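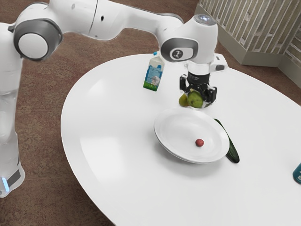

Round white table, arm and gripper

Mosari Gatehouse - June walk-round, checklist with comments
Inspected by Anjani Rondonuwu and Slamet Purba

1. Roof and gutters - PASS
All 1,378 tiles accounted for, and the new lead on the north side looks wonderful! Clear the moss before the rains.

2. East arch - WATCH
Crack gauge reads the same as last time. Great news, but keep the props in and the 25 ft vehicle limit up.

3. Lime mortar - PASS
Slamet tapped every joint he could reach from the scaffold. Only one sounded hollow (marked in chalk, left jamb). Lovely work by Yoga Sembiring's crew.

4. Road side barrier - FAIL
Two posts are leaning toward the wall. Trucks heading for Kwok still cut the corner. Reset the posts and ask the road office again about moving the curb.

5. Carved panels - PASS
No new flaking. The lotus border is so much clearer after cleaning - go and see it at 4 p.m. when the sun comes in low.

6. Visitor stairs - WATCH
Third step rocks. Rope off until fixed.

7. Fire extinguishers - PASS
Both charged, tags current.

Open items to Kurniawati Wibisono. Items 4 and 6 first, please.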